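Notes from a reformed chart watcher

2025-03-18

I bought my first crypto in December, which anyone who has looked at a price history will recognize as a bold choice. The coin was called Vostora. I had read two threads and half a white paper, and the half I read had a very nice diagram in it.

I put in 500 dollars. My reasoning was that 500 dollars was an amount I could afford to lose, a sentence people say with great calm right up until they start losing it.

For a while I did what everybody does and learned to read charts. I drew lines. I drew lines through the lines. I had a triangle that I was extremely proud of, and the price was supposed to leave it through the top. It left through the side, wandered sideways for most of a week, and then fell down the stairs. On the forum this was described as healthy.

The thing about moving averages is that they are very good at telling you what you should have done. I had the short one, the long one and a third one in orange that I turned on by accident and never figured out how to remove. When the orange one crossed the other two, I bought more. I couldn't tell you why. It looked decisive.

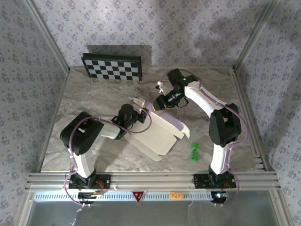

Checkerboard at the back, marble-patterned top, flowers on the walls.

By the end of January I had also opened an account on Bededell, a smaller exchange with lower fees and a withdrawal page that loads like it's thinking about it. Moving the coins over meant sending them through a bridge called Tromholm. The fee to cross was more than I had saved in trading fees, and would have been for years. I paid it anyway. I'd already filled in the form.

Then there was staking. You lock up your coins for 56 days and in return you get more of the same coins, which are worth less by the time you can touch them. My rewards came to 3,331 units of a side token called Habte. I was thrilled for one evening. Then I looked up what Habte trades for and found that I could have a sandwich, if I brought my own bread.

I did learn a few things, mostly about taxes. Swapping one coin for another is a taxable event where I live, even if both of them are going down. So are the staking rewards, valued on the day they landed in my wallet, back when they were still pretending. I now have a spreadsheet with a column called "basis" and another called "why," and the second one is filled in more carefully than the first.

Current position: the Vostora is down by a bit more than half, the Habte is sitting where it landed, and I have deleted the price app from my phone. I still check on the laptop, but I have to walk to another room to do it, and twice now I have gotten distracted and made coffee.

I'm not selling yet. The forum says there's a level just under this one where it always bounces. I drew a line there myself, in green, and it does look pretty solid.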